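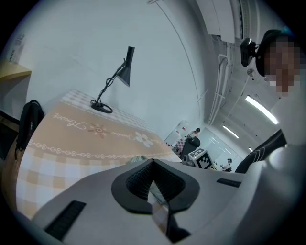 Marcelino Mateos holds that the tracking losses should be reported before the success rate, and that a reader who meets the figure of 18 in 30 first will take it for a verdict on the policy. I have accepted the point and the order of the draft will change. His note reached me a little before seven in the morning, and most of today's work followed from it.

Project diary, Clalari manipulation study, December. Morning.

The demonstration set at Nimwood is closed at 246 episodes. All were recorded with the hand-held gripper and without a robot arm, the operator carrying out the task directly at the desk. The task remains the one agreed in the protocol: take up a soft item from the tablecloth, move it to the tray, release it, withdraw. No further episodes will be added to the set under this version number. Should we need more, they will be entered as a second release and analysed separately.

I went through the pose estimates again from the beginning. The method recovers the path of the gripper from its own wide-angle view together with the inertial record, and it depends on the surroundings offering enough fixed detail. At the checkered cloth there is plenty of detail, but it repeats. One square is much like its neighbour, and when the gripper is brought low over the desk the estimate can slip sideways by a whole square and settle there with every sign of confidence. The lettered band helps a good deal. Episodes in which "Flower" and the motifs beside it stay in view hold their position well, and those worked over the plain checks do less well. We had listed the cloth in the protocol as a source of visual variety and had given no thought to its period. That is an omission on our part and will be recorded as such.

The white wall behind the lamp is the opposite case, having almost nothing on it to match. The lamp itself is a good landmark, provided no one adjusts the arm between the mapping pass and the demonstrations. The session sheets should have had a line for this. I have added one.

Midday.

Re-ran the alignment with the printed marker as an anchor at the start and finish of each episode. Marcelino had proposed this in October and I had set it aside as unnecessary labour. On the episodes where the marker is legible at both ends, the closing error falls to a level we can defend. Where it is seen only once, the improvement is small. Where it is not seen at all there is of course no change, and those episodes will be flagged in the release so that others may exclude them if they wish. I do not propose to exclude them ourselves. The training run reported in the draft used them, and removing them afterwards would leave us describing a policy that we did not train.

The head-mounted view was also considered. It was intended as a second record of the operator's attention and has been treated throughout as supplementary. The question this afternoon was whether it could serve to repair the gripper's path in the weaker episodes. The clocks of the two devices are not shared. Mägi, our synchronisation script, aligns them on a deliberate tap at the opening of each recording and assumes constant drift thereafter. For short episodes this is adequate. In the longer ones I found the offset at the end to be larger than the closing time of the fingers, and that rules out any claim about the moment of contact. The head view may be used to say what the operator was facing. It may not be used to say when the grasp occurred.

Afternoon.

Evaluation. The policy was run on the arm for 30 trials with the starting positions drawn beforehand and the sheet sealed until the session began. It completed 18. I have now watched each failure from approach to stop, and the classification below is the one I expect to stand behind.

The largest group concerns height. The fingers arrive over the item in the right place and close too early, a little above the cloth. I had attributed this to the policy. Having seen the drift in the demonstrations themselves, I am less sure. If the recorded paths carry a vertical error near the desk surface, then a policy that closes too high has learned its lesson faithfully and the fault lies in the lesson.

A second group concerns light. The fluorescent tubes are bright against the ceiling and in the wide view they spread into a streak when the gripper is tipped back. The policy hesitates in those attitudes, sometimes long enough to exceed the time limit. Exposure was left on automatic during collection and was fixed on the arm. Those two settings ought to have matched. The remedy is simple and should have been applied at the outset.

The remainder are releases in which the item clung to one finger. These I regard as ordinary.

Jimix, the comparison model, has yet to be run on the same sheet. Until that is done the draft will contain no sentence of the form "outperforms". I removed two such sentences this afternoon, one of them my own.

Evening.

Telephone call with Marcelino, roughly 20 minutes. He would go further than I would. In his view the paper is chiefly a paper on pose recovery over repeating textures, with the policy as a demonstration of consequence, and the title should say so. I replied that the funding describes a manipulation study and that the institute is entitled to a manipulation result. He answered that it will have one, in section five. We left the title open. I confess that by the end of the call I was arguing mostly from habit.

Agreed between us: the marker is to be placed where it remains in view from the working position, on the desk if space allows. Exposure is to be fixed at collection and the value written on the session sheet. The cloth stays, as the difficulty it presents is now of interest, and a plain cover will be used for a matched set so that the two may be compared. The mapping pass is to be repeated whenever the lamp or any other item on the desk has been moved.

Still to be settled is whether the matched set should use the same operators. I favour it. Practice will have improved them, and we shall have to say something about that, but a change of hands would be harder to account for than a change of skill.

Draft saved at 9:40 pm with the tracking section moved to the front. Figure three needs its axis labels corrected to metres.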